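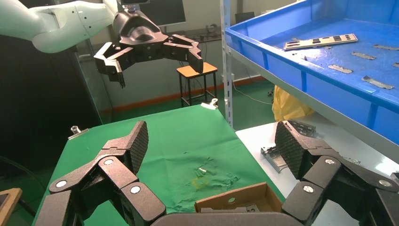
Home | Projects | Reports | People | Contact

Teaching a Two-Arm Cell to Sort Small Metal Parts by Remote Control
Nhàn Nghiêm and Derek Hartley
Supervisor: Afshin Shokri

1. Task
The robot has to pick small metal parts off a table covered with green cloth and put them in a low cardboard box. We did not write a motion program. One of us drove the arms by remote control while the joint angles and wrist camera video were saved, and a model was trained on those recordings.

2. Recording
We kept 300 demonstrations out of nearly 506. Most of the rest were dropped for late grasps or a lost connection. Derek drove the first half and I drove the second. My runs are slower, and the model copies that.

3. Problems
Flat parts were the hardest to pick up. The cloth is clipped to the table but still wrinkles in the middle, and a part lying in a fold needs a different finger angle. We added 5 practice runs per operator before each session, and the drops became less frequent.

4. Next steps
In November we will repeat the recording with the box moved farther from the palm at the start.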